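Surface Protection and Item Layout on a Shared Food Prep Table
Project report, final version
Farzana Hashmi
Submitted Dec 14, 2024

1. Background

The white table in the Vaughan teaching kitchen was resurfaced in May. By the start of the fall term the new top already had stains and knife marks near the middle. The project looked at whether a large mat, left in place between sessions, would protect the top without getting in the way of normal prep work.

A second question came up during planning. Users put the cutting board and the serving pieces wherever there was room, and the board was often moved several times in one session. We wanted to know if a fixed layout would reduce this.

2. Materials

Two mats were compared. The Plosis mat is thin and light in color. The Gralent mat is heavier and brown. Both were bought from the same supplier in Stivbridge and used as delivered. The remaining items came from the kitchen's own stock: one cutting board with a dark gray rim and a ring-shaped handle, and one round piece with a yellow rim, used for bread and cut fruit.

3. Method

Each mat stayed on the table for seven sessions. The mat was wiped after every session and lifted once, at the end of its trial, to check the surface below. Slip was tested separately by pulling the cutting board by its handle with a spring scale until it moved. The test was repeated five times per mat and the mean was taken.

For the layout, the board was placed flat to the left of center with the handle on the left side. The round piece went beside it, to the right. A strip of bare tabletop was kept at the back. Users were told the layout but were not corrected if they changed it.

4. Results

The board began to move at a mean pull of 300 grams on the Plosis mat and 400 grams on the Gralent mat. The Plosis mat curled at two corners by the third session and had to be pressed flat before use. The Gralent mat stayed flat throughout.

No new marks were found on the table under either mat. Crumbs and small specks were harder to see on the brown surface, and two users reported that they wiped it twice for this reason. The light mat showed dirt clearly but also kept a faint beet stain that did not wash out.

With the fixed layout, the board was left in its starting position in almost 5 of the 7 sessions - one session was counted as partial, as the board was turned but not shifted. The round piece was moved more often, mainly to make space for bowls.

5. Discussion

The heavier mat is the better choice for this table. The difference in slip is small and was measured with a dry board only, so it should not be given much weight. The curling is the stronger argument, as a raised corner can catch a sleeve or tip a cup.

Handle position mattered more than expected. With the ring on the left, right-handed users had a clear edge on the cutting side. Left-handed users were not represented in the group, and the layout should be checked with them before it is marked on the mat.

6. Further work

Test both mats with a wet board. Try a shallow tray for the bowls, placed at the back strip.
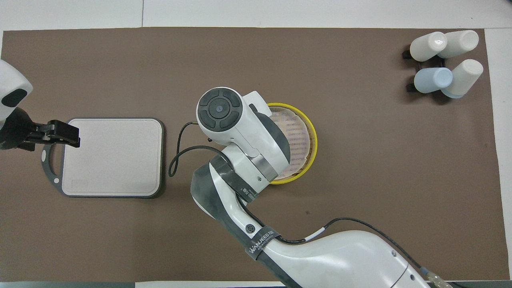
Figure 1. Brown mat on the white table, with cutting board and yellow-rimmed round piece.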